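3.2 Reuse of office desktop computers

The second part of the study looked at what happens to desktop computers after an office retires them. We collected disposal records for 168 machines from two firms, Vodix and Dellex. Both firms lease part of their equipment and own the rest. Leased machines go back to the lessor at the end of the term and were left out. For owned machines, we recorded the age at retirement, the stated reason, and where the machine went next.

The most common stated reason was the end of software support. Hardware faults came second. Many records gave no reason at all, and these were coded as "not stated" even when a later note hinted at one. Machines kept for parts were treated as a separate group from those sold whole, as shown in the coding sheet in Appendix B.

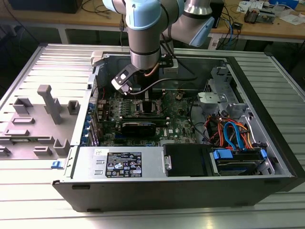

Figure 4. Interior of a desktop tower with the side open. The motherboard and graphics card are among the parts coded separately in Table 5.

Memory and graphics cards were the parts most often moved to another machine. Cases and power supplies were rarely kept. At Vodix, parts were stored for up to three years before being used or scrapped. Dellex had no storage limit, and its records do not show when a part left the shelf. We could not compare storage times for that reason.

The Goodall site handled its own disposals until August and then passed them to Vaser, an outside recycler. Records from before and after the change use different categories. We matched them by hand, and two coders worked separately and then settled the differences.

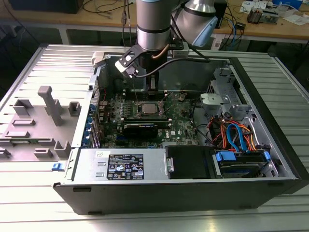

One respondent at the Goodall site told us that the categories missed the main problem: staff held on to old machines in cupboards for years before reporting them, so the age at retirement was really the age at which someone cleared out a room. We had no way to correct for this. The ages in Table 6 should be read as the age when the disposal form was filed, and they are likely to overstate the time in use.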